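The Round Table and the Little Blocks
A gallery by Nusrat Debnath
4 min read · 112 shares · 9 comments

I have been meaning to put this page together since September, and every time I sat down to do it I ended up looking at the pictures again instead of writing anything. So forgive me if I ramble. This gallery is for everyone who has ever been fond of a good round table (I know there are a lot of you, judging by the letters) and for everyone who can't walk past a few small cubes without wanting to put one on top of another.

The table is the kind I like best, round, wooden and warm in color, with nothing fussy about it. Kasun Dewan and I have been going back and forth for ages about which blocks suit a table like this. He likes the bright primary ones he grew up with, and I have always leaned toward the soft colors, light blue and pale pink, the sort you might find on a sugared almond. I think they sit beautifully against wood, and I will go on saying so!
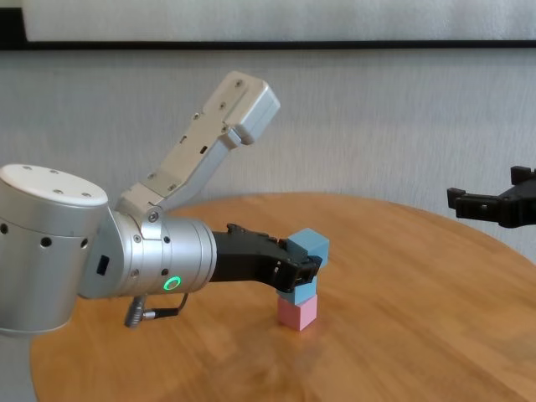

Pink at the bottom and blue above it is my favorite order, though Kasun would turn it the other way up. My aunt in Skatholm kept a tin of 54 wooden blocks under her stairs, and when we stayed with her we'd have them all over the kitchen floor before breakfast. Three was as high as my little brother ever wanted to go. He would put the last one on, look very serious, and then ask for toast. I still think three is a lovely height for a tower, tall enough to feel like something and short enough that you don't mind starting again.

Now for the wood itself, which I could talk about all evening. The honey brown comes with long wavy streaks, some lighter and some a deep amber, and there is a knotty sort of pattern over on one side that I noticed late and now look for first. A plain wall behind it is all it needs.
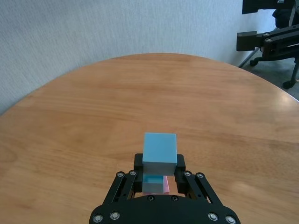 How do you keep a wooden tabletop looking nice if it gets played on every day?
A soft cloth, barely damp, and then a dry one straight after, going with the grain. I do mine in the evening, and I keep felt under anything heavy that stays put.

I used to have a square table in the apartment on Kerr Street and I never warmed to it. Blocks went off the corners, elbows found the corners, and whoever sat at the end felt left out. With a round one everybody reaches toward the middle, and the middle is where the building goes on anyway. The last picture has a bit of that feeling, with both sides reaching in and one small light blue block on the table.

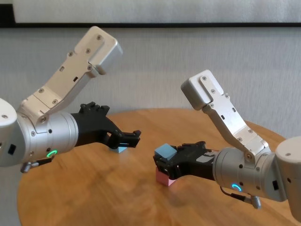
What size of block is best for a beginner?
Something that fills the palm without stretching it, with flat faces and all the pieces the same size. A set of 16 is plenty to start with, and you can always add more at the next birthday.

Kasun is sorting through his own pictures now, and he promises me there will be red ones.

Recent galleries
Window Seats of Skatholm
Kundar Market, Early Morning
Clultance Shelves, Before and After Paint
Teapots with Mismatched Lids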